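Zwischenbericht an die Ondeveo-Stiftung
Vorhaben: Warenpräsentation und Selbstbedienung am Snacktisch, Standort Brudov
Berichtszeitraum: bis Ende März
Vorgelegt von: Mavis Mahmoud, Projektleitung

1. Anlass und Stand des Vorhabens

Der Trägerverein Mekent betreibt am Standort Brudov ein Tagungshaus ohne eigene Küche. Gäste der Kurse und Abendveranstaltungen versorgen sich an einem Tisch im Foyer mit verpackten Snacks, Getränken und belegten Broten. Die Stiftung fördert die Neuordnung dieses Angebots. Ziel ist eine Aufstellung, die sich vor jeder Veranstaltung in gleicher Weise herrichten lässt und bei der die Gäste das Gewünschte ohne Nachfrage finden.

Im Berichtszeitraum wurden die Präsentationshilfen beschafft und in mehreren Anordnungen erprobt. Die im Antrag genannte Zahl von 50 Veranstaltungen wird voraussichtlich erreicht; 42 davon sind bereits fest gebucht. Die Erprobung liegt damit im Zeitplan. Im Rückstand ist dagegen die Beschriftung, auf die unter Punkt 4 eingegangen wird.

2. Verpackte Ware auf dem Stufendisplay

Für kleinteilige Ware wurde ein durchsichtiges Stufendisplay aus Acryl angeschafft. Es steht schräg auf dem Tisch und nimmt Schokoriegel, kleine Schachteln, Gläser mit Deckel und Kekspackungen auf. Vor der Umstellung lagen diese Artikel gemeinsam in einer Schale, was bei stärkerem Andrang regelmäßig zu Unordnung führte. Die Stufen geben jeder Warengruppe eine eigene Reihe. 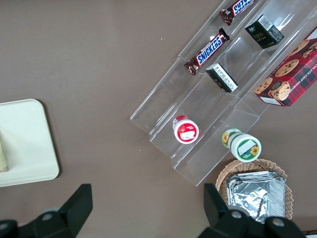 Die Zuordnung der Reihen wurde mit Demetrius Pennington abgestimmt, der im Haus für den Einkauf zuständig ist. Vereinbart wurde, Riegel grundsätzlich in Längsrichtung einzulegen und kleine Schachteln mit Abstand zueinander zu stellen. Die Kekspackung erhält einen Platz am Rand des Displays, weil sie in der Mitte zu viel Fläche beansprucht. Bei den Gläsern hat sich gezeigt, dass sie auf den Stufen leicht kippen. Eine schmale Einlage mit rauer Oberfläche ist bei der Firma Kincaid angefragt, ein Angebot steht noch aus.

Die durchsichtige Ausführung wurde von den Kursleitungen überwiegend begrüßt. Nachteilig ist der höhere Reinigungsaufwand, da Fingerabdrücke auf dem Material schnell auffallen. Der Reinigungsplan wurde entsprechend ergänzt.

3. Tabletts und Körbe

Neben dem Display werden weiße Tabletts und geflochtene Körbe eingesetzt. Auf die Tabletts kommen Packungen, die für die Stufen zu breit sind, darunter Cracker in Klarsichtverpackung. Für Sandwiches ist der runde Korb vorgesehen. Der ovale Korb wird mit einer Aluminiumschale ausgelegt, damit Krümel nicht in das Geflecht gelangen und der Korb nach der Veranstaltung nur ausgewischt werden muss.
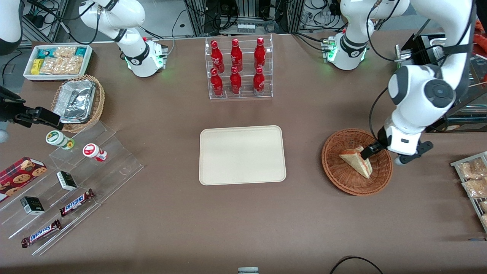

Erprobt wurden bisher 3 Aufstellungen. In der ersten standen alle Behältnisse in einer Linie, was übersichtlich war, jedoch zu Rückstau am Tischende führte. Die zweite trennte Süßes und Herzhaftes strikt und ließ sich schlecht auffüllen. Die dritte führt das Display seitlich am Tisch entlang und ordnet Tablett und Körbe daneben an - sie wird seither als Standard verwendet. Änderungen sind im weiteren Verlauf nur noch im Detail beabsichtigt.

Verpackte Backwaren werden auf einem silberfarbenen Drahtständer angeboten. Er benötigt wenig Stellfläche und kann übereinander bestückt werden. Ob ein zweiter Ständer angeschafft wird, hängt von der Nachfrage in den Abendkursen ab. Die Strichlisten dazu werden seit Beginn des Berichtszeitraums geführt, sind aber noch lückenhaft und wurden für diesen Bericht nicht ausgewertet.

Bei den Körben wurde auf ein dicht geflochtenes Modell mit kräftigem Rand Wert gelegt. Die zuvor verwendeten Körbe hatten sich an den Rändern aufgelöst und mussten ausgesondert werden.

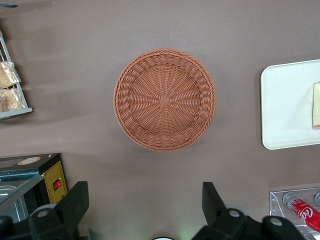
Runder Korb mit geflochtenem Rand, unbefüllt; rechts daneben ein weißes Tablett.

4. Abweichungen vom Antrag

Die Beschriftung der Warengruppen konnte nicht wie geplant abgeschlossen werden. Der erste Satz Schilder war zu groß bemessen und verdeckte auf dem Display die jeweils dahinterliegende Reihe. Ein zweiter, kleinerer Satz ist entworfen und liegt der Hausleitung zur Freigabe vor. Mehrkosten entstehen dem Fördergeber hieraus nicht, die Differenz wird aus Eigenmitteln des Vereins getragen.

Abweichend vom Antrag wurde ferner auf eine Tischdecke verzichtet. Die braune Tischplatte lässt sich feucht abwischen, und das Display steht auf ihr sicherer als auf Stoff. Die dafür vorgesehenen Mittel sollen, die Zustimmung der Stiftung vorausgesetzt, für 2 weitere Körbe verwendet werden. Um eine kurze schriftliche Rückmeldung hierzu wird gebeten.

5. Weiteres Vorgehen

Die Standardaufstellung wird in einer Anleitung von einer Seite festgehalten, die am Lagerschrank aushängt. Das Herrichten des Tisches erfolgt künftig jeweils am Montag für die gesamte Kurswoche, frische Ware wird täglich ergänzt. Herr Pennington übernimmt die Einweisung der Aushilfen. Die Auswertung der Strichlisten sowie die Belege zur Beschaffung werden mit dem Schlussbericht eingereicht.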